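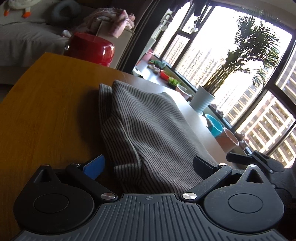 I've walked past the brick building on Laaksonen Street for years and always figured it was an old electrical shed. Then one Thursday in August the door was propped open, I heard water roaring inside, and of course I stuck my head in.

"You're not the parts guy," said Vega Iglesias. She runs the crew that looks after Gremport's drinking water, and she was nice enough to let me stay anyway!

The roar was a booster pump. Our water comes down from the Sostis reservoir by gravity, and that works fine until it hits Adetti Hill, where the pipes need a push to reach the houses on top. Vega likes to see 50 psi at the highest hydrant. When it drops to 45, her phone rings (usually at dinner).

I asked how many hydrants she has to keep track of. Turns out I'd been walking my dog past a tiny part of a very long list – 1,956 valves and 180 hydrants, all of them opened and closed by hand on a schedule. That's why your water looks like weak tea some mornings in late summer. They're flushing the line. Run the cold tap in the bathtub until it clears, and hold off on washing the white towels.

She also asked me to pass along that your own shutoff valve needs a turn once in a while. Mine was stuck solid – I went home and checked.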